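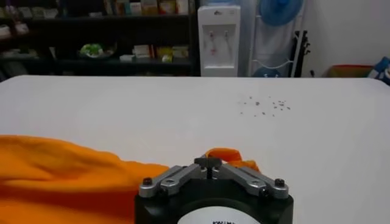
Vudberg table-wiping set, progress for September

We promised Nic Aodha 200 usable wiping episodes by the end of the month and have 398 recorded, of which 200 pass review. The target is met, if not gracefully. Most rejects are the arm polishing a clean patch of table with great conviction while the crumbs look on.

Another 14 were thrown out for bad timestamps, my fault, now fixed.

Next month: darker crumbs, paler cloths, and a second operator, so the model stops learning my habits. Budget is on plan. The crumb line came in under.

Kieran Hegarty
Flinix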